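## 4. Simulated Kitchen and Viewpoint Setup

We owe a good deal of this section to Arturo Sorrentino, who patiently rebuilt our kitchen layouts in the Heltorum simulator until the planner and the renderer finally agreed on where the counter was. The arm is fixed to a pedestal beside the counter, and the policy receives rendered color images along with the joint angles. 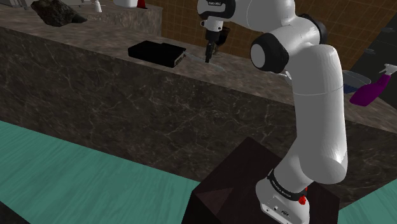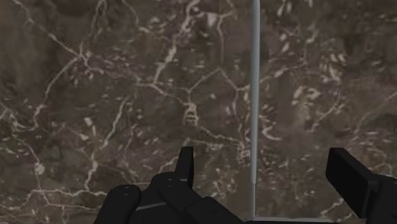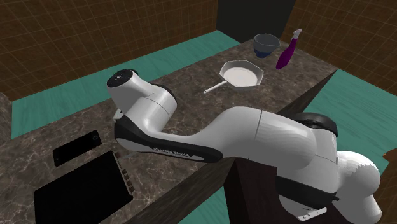
**Figure 3.** Rendered views of the simulated kitchen used in our experiments.

For training we collected 3,000 episodes with the Girnura planner, which plans a path for the whole arm and then hands the last stretch to a slower controller that keeps the fingers square to the target. We held back 400 further episodes for testing, and we were careful (after one embarrassing week in September) to keep their random seeds well away from the training set.

Each view passes through its own small encoder, and the features are joined just before the action head. We had first tried sharing one encoder across all the views, as in our earlier Carbone system, and we were rather fond of that idea, but the close-up features kept getting washed out and grasps on thin objects suffered for it. Separate encoders cost us some memory, and we think the trade is well worth making.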